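Sostura Doorway Pack
Simulation rooms for two-armed mobile robots
Published by Clastgate
Updated Aug 10, 2018

Doors are where a lot of good robot software comes unstuck, and they're the part of indoor work we love most. A door is heavy at one edge, it swings through the space the robot wants to stand in, and the handle is never quite where your planner would like it. The Doorway Pack gives you a whole set of them to practice on, in simulation, before you go anywhere near real hinges and real paint.

The pack runs inside Sostura and comes with 50 doors, each one set in a finished room or hallway. We could have shipped bare doors on a gray plane (our first build in June was pretty much that), but a robot that only ever meets a door in empty space learns some lazy habits. So the walls have pictures on them, the wood has grain, and the floors have some texture.
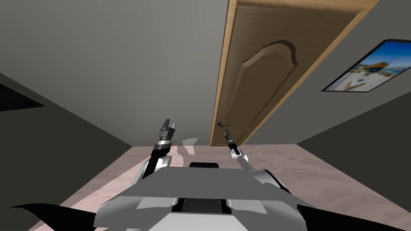
Lever handles are the default, and you can swap in a knob or a pull bar from the scene menu. Handle height, spring strength and hinge friction are all sliders, and you can randomize any of them between runs. Kimutai Mbwambo built the latch model, and it's a beauty! The bolt has to clear the strike before the door will move at all, so a half-turned lever gets you nowhere, same as at home. If you let go early it springs back and you start over.

You get the robot's own view as well as a free camera you can park anywhere. The robot's view can be mounted at whatever tilt your hardware has, even a steep one, and we'd urge you to match it closely. Danica Perić spent a good while on this for the Cosgrove trials and found that small mismatches in camera angle hurt more than plain lighting did. 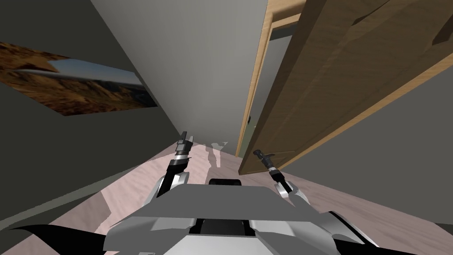 Both arms are live at all times. You can drive them by hand with a pair of controllers, run your own policy, or mix the two and take over partway through. Every run is logged with joint positions, gripper state and door angle, and the logs replay right in the viewer.

What's in the download
50 door scenes, rooms and hallways
2 robot bases, both with two arms and parallel grippers
4 scripted demos to check your setup
Murkunness log viewer, full version

A license is $330 per lab and covers every machine you have there. You'll want a decent graphics card, though the scenes also run without a display if you're training overnight. Double doors are next on our list, and we're already having a great time breaking them. If there's a door that gives your robot trouble, send us the measurements and we'll try to build it.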